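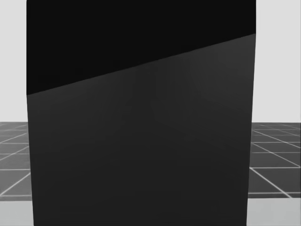 Gwynne, our simulated two-armed entry for the Plorkar league, was the first item, as it was at the last meeting and the one before. The club met on Mon 6 December in the usual room, with the usual three working chairs. The simulation group put a wrist view on the projector and the meeting considered it for some time. It showed a big dark block with a thin strip of gridded floor down each side. A member asked where the arms were. The simulation group said they were in the simulation. This was noted.

The minutes of the September meeting were accepted, apart from the word "nearly", which the software group wished to have removed from the sentence "grasping nearly works". Removed.

1. View and placement
The block is taking up most of the picture, and the grasp planner can't plan round a floor it can't see. Two cures were put forward: move the viewpoint back, or make the block smaller. The league rules fix the size of the block, so the second cure was withdrawn by the member who had proposed it, with some dignity.

2. Edge finder
The software group's edge finder, Zultach, looks for a straight line between light and dark and calls it the top edge of the block. It was agreed that it does find lines. The group showed a second view, where the line across the block slopes down to the right with black above it and charcoal below. Opinion was divided on whether this is a real edge or a shadow. A vote was suggested and ruled out of order. ACTION: software group to try again with shadows switched off.
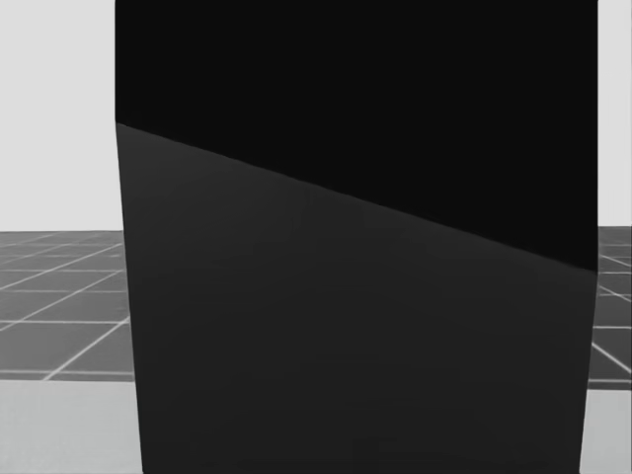 3. Training runs
Of 605 runs since September, 31 ended with the block lifted. The target before the league is 2,000 runs. It was asked whether the target might be for lifts instead. Held over.

4. Gero
The old desktop, Gero, still does all the rendering and still restarts when the heater is on. The meeting chose the heater until half term -- coats to be worn after that.

5. Money
We have £200. The simulation group would like a graphics card. The meeting would like one too.

6. Any other business
The biscuit tin is to go back on the shelf with its lid on. League entry form is due Friday; software group to fill in everything except "describe your strategy".

Next meeting same time, same room. Bring a chair.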